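Teardown cells on the bench line: what changed for your people?
Forum: Refurb and Recycling Floor > Automation

benchlead_ro
Posted 12/30/19

We run a desktop teardown line at a mid-size refurb shop. Business machines come in on pallets from lease returns, we strip them, test what is worth testing, and the rest goes out by material. Until this fall it was all hand work. Now we have 2 arm cells from Jorilar on the tower line and management wants a plan for the rest of the floor by the end of January.

I am posting because the vendor talks about cycle time and my manager talks about headcount, and I want to hear from people who have been through a year of it. What did the job turn into for the techs?

Our situation so far. The side panel still comes off by hand. A tech lays the tower on its side on the bench, checks for anything odd (missing screws, tape, a cracked latch) and releases it to the arm. The arm works on the parts it has been taught for that model. The tech handles exceptions and keeps the trays in order. 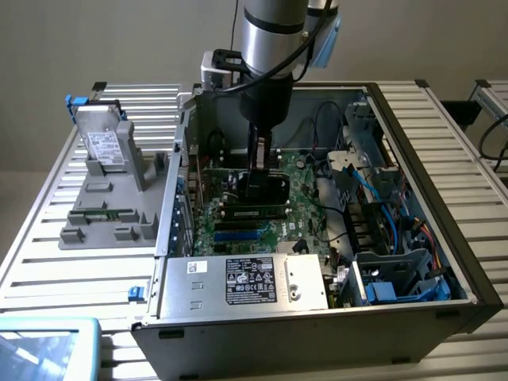

On paper one tech can mind both cells. In practice it depends on what is on the pallet. If it is all one model the day is quiet, almost too quiet. If it is mixed, the tech spends the shift walking back and forth clearing stops, and goes home more tired than when we did it all with a screwdriver. We logged 169 stops in the first full week of mixed pallets. Most took under a minute each to clear but they break up everything else you are trying to do.

flatpack_don
Reply

We went through this at a site doing thin clients and small towers. The first three months are the worst for stops, then somebody starts sorting pallets by model before they reach the line and it drops a lot. That sorting is a real job, though. Ours was never on anyone's job description and it still takes a person half of every morning. Put it in your plan or it will be done for free by whoever cares the most.

Senad Yordanov
Reply

Agree on sorting. I would push back on "too quiet" being a problem. I have had two wrist surgeries from this work. Seating and unseating parts all day is what does it, and I would take a quiet day every time. When our cells came in I moved to inspection and I can close my hand all the way again in the mornings.

What I would ask about is pay grade. Our techs were asked to recover the arm after a stop, jog it, teach new positions, all on the same rate as before. That took eleven months to fix.

benchlead_ro
Reply

Senad, fair point about wrists. I should have put that in. We have two people on restricted duty now and both have asked for the cell.

Pay grade is open here. HR has it as "operator," same as before. I have asked for a separate step for anyone who can teach a position, and I have been told it will be looked at.

The other thing I did not expect is how much the order of work matters now. A tech with hands will go around a problem. Stuck cooler, leave it, pull the drive, come back later. The cell runs the order it was given. So the techs have started writing the order themselves, one sheet per model, and arguing about it at lunch. The argument last week was about whether the cooler should be off before the memory on the workstation boards or after. I have people who barely spoke in meetings before who now have strong opinions on this.

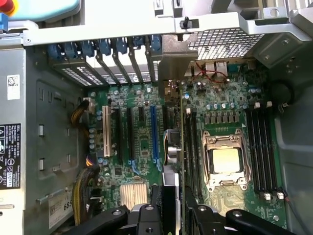 Despina Babić wrote that the sheets are the part to protect. At her plant the techs wrote them too, and then the integrator took them over, put them behind a login, and after that every change had to go through a ticket. The people who knew the machines best stopped offering anything. Her advice was to get it in writing now that the sheets belong to the floor.

flatpack_don
Reply

Not sure I agree with Despina there. We had sheets owned by the floor and ended up with four versions for the same model, depending on the shift. One of them had a step that pulled the expansion card before its bracket was free and we tore up slots for two days before anyone worked out which version was loaded. Somebody has to hold the master copy. I don't care if it is the integrator or the lead but it has to be one person.

Despina Babić
Reply

One person holding the master is fine. One person who has never opened a tower is what I object to. Ours came from Gemeck and was a good programmer, but had never done a shift on a bench.

benchlead_ro
Reply

That is useful, both of you. I will propose that the lead holds the master and any tech can mark up a copy, with changes loaded on Monday mornings only.

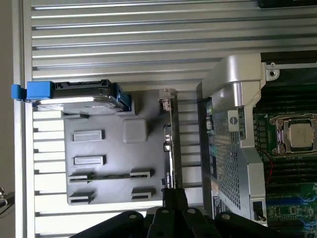
Layout is the next argument. Our old benches were set up for whoever stood there, right-handed or left-handed, parts bins wherever you liked them. The cell wants everything in a known spot. On ours the hard drive lies in its blue-tabbed carrier on the slotted rails next to the gray tray, with the opened machine on the other side, and a tech who drops a coffee or a driver in between gets a stop. A couple of the older techs took that hard. They had arranged their own space for years and now there is tape on the floor telling them where to stand. I let them choose where the carts and the scrap bins go, which helped some.

moth_and_rust
Reply

Can I ask the blunt one? How many people did you lose?

benchlead_ro
Reply

None so far. Two temp contracts were not renewed in the fall and I was told that was volume. I don't fully believe it, and I have said so to my manager. Volume in the last full month was 2,072 units against a target of 3,000, so the volume story is at least possible.

moth_and_rust
Reply

Same story at Flastton when I was there. No layoffs, just no replacements. After a year and a half the line was down by a third and every announcement had said no jobs were affected. I would ask for a number in the plan. Minimum staff per shift, in writing, before you sign off on more cells.

Senad Yordanov
Reply

Seconding that. And ask for training hours as a number too. "Training will be provided" got us one afternoon and a PDF.

benchlead_ro
Reply

Both going in the draft. I have a meeting in the second week of January and will post what comes back. If anyone has wording for a minimum staffing line that got past their management, please message me.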